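마을 거실 도서방 중간보고
2024년 10월 31일

Hoi-yan Fang 팀장님, 지난번 통화에서 말씀드린 대로 편하게 써 볼게요. 표로만 채우면 저도 읽기 싫더라고요!

책 모으기
기증 도서는 484권까지 등록했습니다. 목표가 1,000권이니 아직 절반이 안 되지만, Dralevwood 쪽에서 그림책을 더 보내 주겠다고 해서 크게 걱정하지는 않아요. 등록 프로그램은 Stenov로 바꿨는데 바코드 인식이 훨씬 빨라졌습니다(예전 것은 정말 느렸어요).

낭독 모임
두 번 열었고 두 번째에는 약 20명이 오셨어요. Ntombi Mathebula 선생님이 남아공 옛이야기를 읽어 주셨는데 아이들이 집에 갈 생각을 안 해서 예정보다 한참 늦게 끝났습니다. 어르신들은 글씨 큰 책을 더 찾으셔서 다음 구입 목록 맨 위에 올렸어요.

공간
책장은 Hsu 목공소에 맡겼고 견적이 생각보다 높게 나와 한 칸 줄였습니다. 앉을 자리는 갈색 소파로 가려고 해요. 오래 앉아 읽기에는 역시 푹신한 게 좋죠.
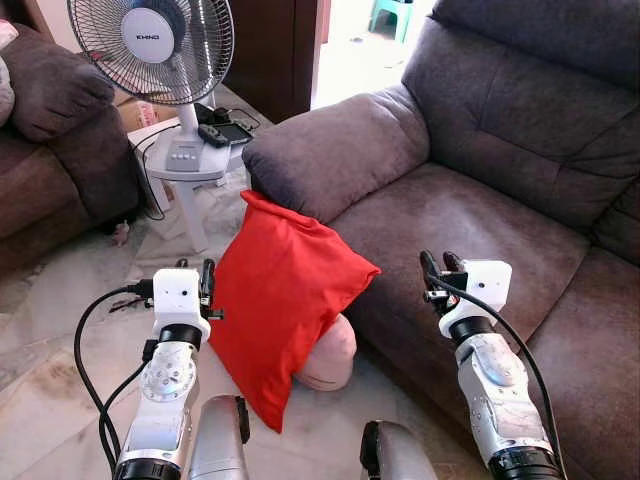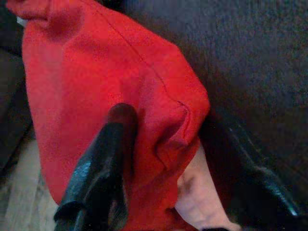

거실의 빨간색

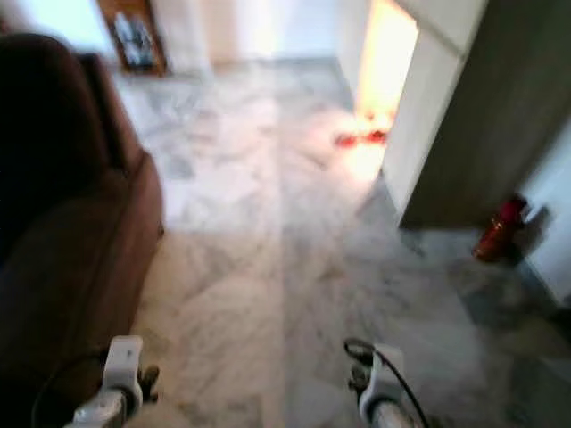
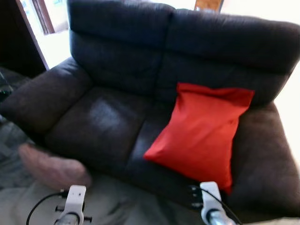
갈색 소파, 위 두 장 모두

남은 일
대출 규칙 초안은 Ellov 도서방 것을 참고해 쓰는 중이고, 연체료는 안 받는 쪽으로 기울었습니다. 12월 낭독 모임 강사비가 조금 모자랄 것 같은데, 책장에서 아낀 돈을 그쪽으로 옮겨도 될까요? 답 주시면 바로 예산표 고쳐서 보내 드릴게요.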